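Is it OK to serve cold food on an unsealed plastic tray, and how to remove old sauce stain?

Posted in Kitchen and Table, 2021-03-03
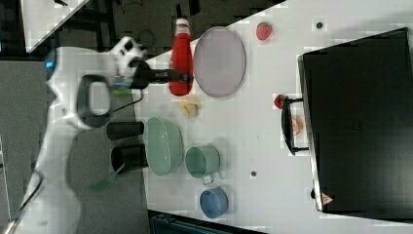
Red bottle and the oval tray on the white table.

Hello everybody. I moved to Lurnora in February and I am slowly putting together a kitchen from second-hand things. At the market I bought a big oval serving tray of the brand Fustico. The seller told me it is melamine, but on the back there is only the name and the number 3420, no symbol of glass and fork like I know from home.

My first problem is a stain. I left sliced tomatoes with chili sauce on it overnight and in the morning there was an orange shadow in the middle, with the shape of the tomatoes. I washed it three times with dish liquid and hot water. The shadow became lighter but it did not go away. My neighbour says to use bleach, my sister says never bleach on melamine, so now I have two opinions and one stain.

My second problem is that I would like to use this tray for a lunch with 16 people, for cold meat, cheese and bread. Nothing hot. Is it safe if I do not know exactly the material? And may I cut on it, or will the knife spoil the colour?

I do not want to buy a new one if it is not necessary. A similar size in the shop costs more than I paid for all my plates together. Thank you for your patience with my English.

Marisela_K

Wayne Rudd

Welcome to Lurnora. Your sister is right, leave the bleach in the laundry. It takes the shine away and afterwards every sauce will stain faster than before.

I am also not born with English, so I will write it as simple as I can. Do this:

Mix baking soda with a little water until it is a paste like toothpaste. Spread it on the orange part and leave it for one hour. Then rub softly with a wet cloth, in circles, and rinse. Please do not use the green side of the sponge. If a shadow is still there, put the tray in the sun for an afternoon, behind a window is fine too. The colour of tomato and chili is weak against sunlight. I had the same trouble with a lunch box after curry, and I needed two afternoons in the sun before it was clean.

For the lunch: with an old piece and no mark, I would be careful and put baking paper or big lettuce leaves under the meat and cheese. It looks nice and then the food does not touch the tray. Bread can go in a basket with a napkin. Do not cut on it. Small knife lines hold the grease and you will never get them clean. Cut on a board and move the slices over.

Also never put it in the microwave, also not "only for 30 seconds".

One more thing, check the surface in good light. If you see fine cracks like a spider web, or the surface feels chalky, keep it for fruit with skin or for carrying glasses.

flultach_mum

just buy a new one, Pilkington on the main road has them on sale. I wouldn't bother

Cyril Entwistle

I agree with Wayne about the paste, but I would like to add a small correction. Sunlight is good for the stain, but a coloured tray can also fade when it stays out too long. Look at it every hour and turn it, so that one side does not become paler than the other.

If you don't have baking soda, the tablets for cleaning false teeth work as well. Dissolve one in 400 ml of warm water, pour it over the stain and wait until the bubbles finish. Wash it properly afterwards with dish liquid, otherwise the cheese will taste of mint. I learned this in a very unpleasant way at my own birthday.

For 16 guests one tray will be tight. I would fill it half, keep the rest covered in the fridge, and fill it again later. Cold meat should not stand on the table the whole afternoon, especially in our summer.

Marisela_K

Thank you Wayne and Cyril! The paste is on it now. I did not think about the lettuce leaves, this I will do for sure. I will write again after the sun.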